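Kerkstead Technical Program – Maintenance of Small Robot Cells
Handout for session 2: Daily and monthly care of the two-arm sorting cell
Prepared by Eleni Begović. Revised 28 August 2024

Please read this handout before you come to the lab. In the last session we spoke about the control cabinet and the safety circuit. Now we go to the bench, and the subject is the two arms, their grippers and cables, and the trays between them.

1. What the cell does

The cell is used for sorting electrical control components from a blue tray to a steel tray. The parts are the usual ones from a control panel: push buttons, an emergency-stop button, a selector switch, rubber grommets, an orange enclosure box. They are training parts and are not wired to anything. Do not mix them up with the real emergency stop of the cell, which you learned to test in session 1.

The left arm takes parts from the blue tray. The right arm works at the steel tray. Both programs were written by Colm Flanagan and you will not change them in this course. Your work is to keep the cell in such condition that the programs can run.

2. Before you touch anything

Put the controller in manual mode and take the teach pendant with you. Reduce the speed to the lowest step. Only one person holds the pendant, and this person says aloud which arm will move before moving it. We had two small collisions last year, and both times two students were giving commands.

Keep your hands away from the space between the grippers while the drives are on. If you need to reach in, switch the drives off first and wait for the pendant to confirm. 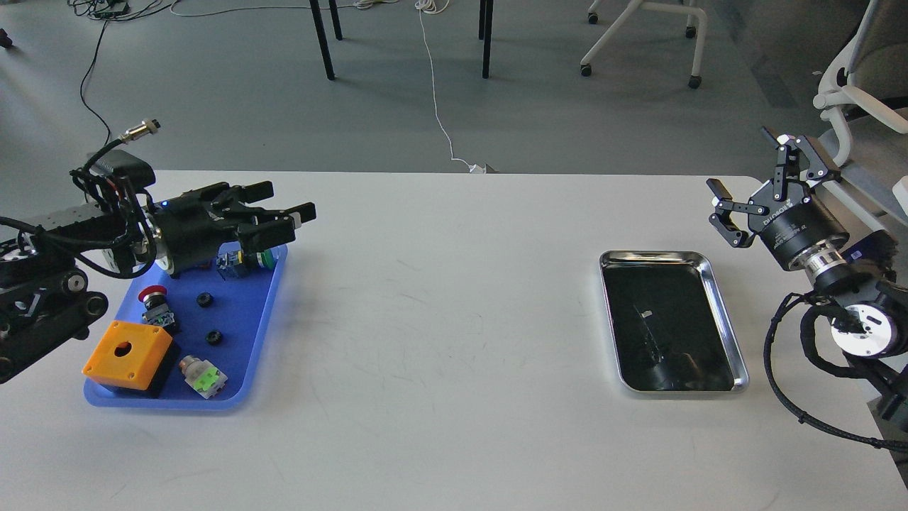

3. The starting position

Bring both arms to the starting position with the program HOME_2. Do not jog them there by hand, joint by joint. The program lifts each arm first and turns it second, and by hand it is easy to forget the lift.

Then check the trays. The steel tray must be empty of parts before a cycle begins. If one component is left inside from the last group, the right arm will try to close its gripper on the wrong height and the cycle will stop with fault 266. This is the most common fault in our log, and it has nothing to do with the robot. Take the part out, acknowledge the fault, start again.

The parts in the blue tray can lie in any direction, also on the side. They should not be stacked one on the other.

4. Cables

Most repairs on this cell are cable repairs. The arm itself is strong, but the cable that follows it is bent at every cycle, and the bend is always in the same places. Look at these points every day:

– at the base, where the loops are big and can be caught on the table edge;
– at the elbow, where the cable must have enough length when the arm is stretched;
– at the wrist, where the small wires are.

Move the arm slowly through its whole range and watch the cable, not the gripper. If a loop becomes tight at any position, stop and write the position down. Do not pull more cable from the base to "help" it. Liliana Marras will show you how to set a new loop and where the fixing straps may go – never over a joint.

A cable cover that is worn through is changed the same day. Tape is not a repair.

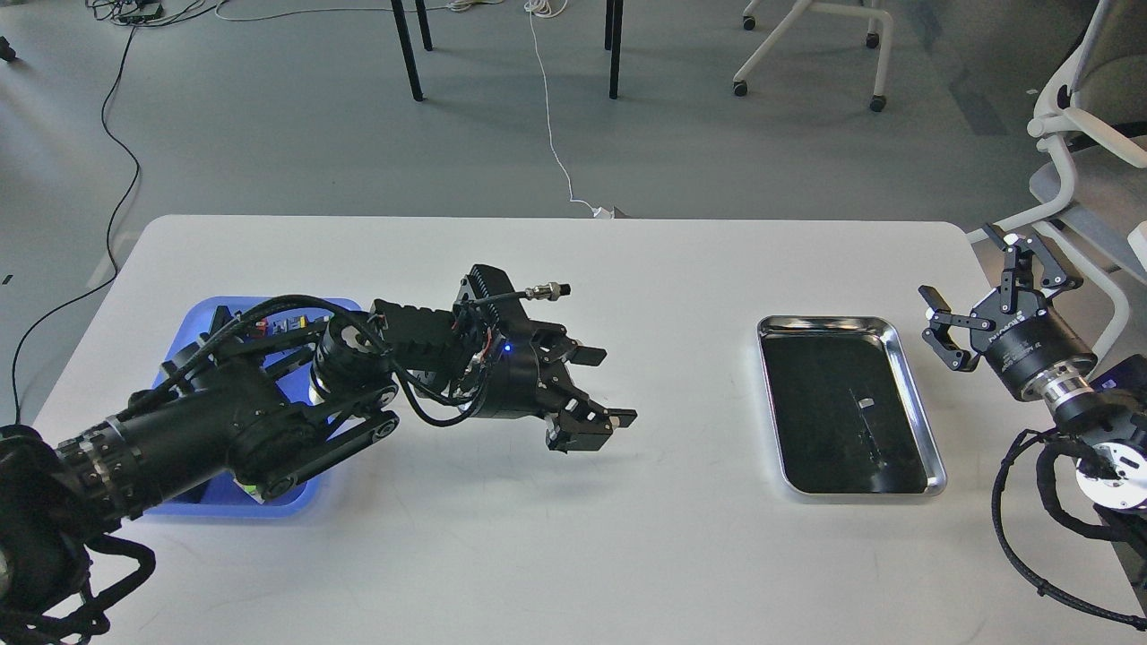 Figure 2. Both grippers open, left arm reaching over the blue tray.

5. Grippers

With the drives off, clean the fingers with a dry cloth. Oil from the hands makes the round parts slip, especially the button heads. Look at the fingertip pads from the side and change them in pairs, also when only one is worn.

Open and close each gripper 2 times from the pendant and listen. A clean gripper has one even sound. If it scratches or stops for a moment in the middle, look for dust in the moving joints before you look for an electrical reason.

The monthly work is done after every 2,000 cycles or at the end of the month, whichever comes first:

– check the screws of the gripper flange with the torque wrench (value on the card inside the cabinet door);
– clean the linkages with the Gaketti brush set, no spray;
– run the test program for 200 cycles and read the fault counter after it.

6. The log book

Write in the log what you saw and what you did, in this order, and sign it. "Cable OK" is not enough. A good entry from Raíssa Brito in August: "Left arm, wrist loop tight when reaching to far corner of tray. Loop reset, strap moved one position back, range checked again."

For the next session, bring your own notes on sections 4 and 5. We will open the spare gripper on the side bench and change a pair of pads. Safety shoes are required, long sleeves must be rolled up.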